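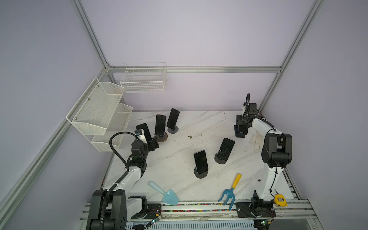

Search this journal Search

4.2 What players remembered about the spin history

I went into this part of the study pretty sure that people who play slots on their phones would know how long they'd been at it. Hyun-seo Cho, my co-author, bet me a coffee they wouldn't, and I've since paid up. We gave players of Grelila (a plain five-reel game with a free-spins round) 500 practice credits each, let them play until they felt like stopping, and then asked how many spins they thought they'd made. Across the whole group we logged 2689 spins. Most people guessed low, and the ones who had hit the free-spins round guessed lowest of all!

I should say that the credits had no cash value, so I wouldn't stretch this to real-money play. The Junarthorpe survey had the same limit, and its authors were just as careful about it.
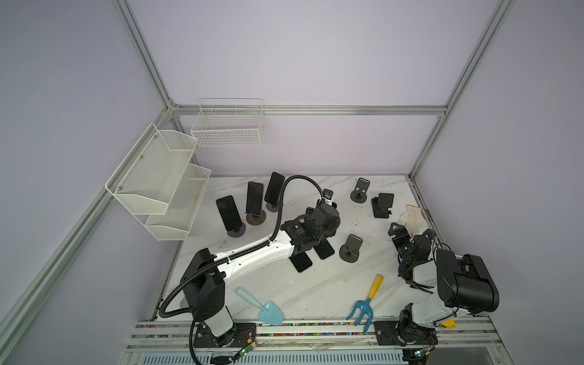
Figure 2. Two robot arms above a white tabletop with phones, phone stands and wire baskets.

We use cookies to remember your reading settings. Accept Manage

Next we split the 29 players by which version of the history screen they had. One version was a simple running list. The other grouped spins into blocks, with a small total under each block, and those players came much closer to the real count - even the fast ones, who barely seemed to look at it. 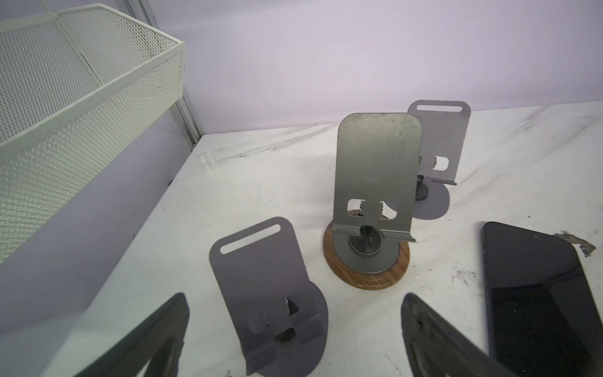 The running list had a problem I only noticed when I scrolled through a long one myself. Every row has the same height, the same gray text and the same little coin icon, and after a while my eye had nothing to hold on to. It's a lot like the fine lattice on the side of the white mesh basket, where the pattern just keeps repeating until you reach the solid rim. The block totals gave players that kind of edge. Hyun-seo thinks a time stamp would do the same job, and we plan to try that with Banetness, which has a slower spin and a longer bonus round.

Back to top | Contact the editors | Copyright the authors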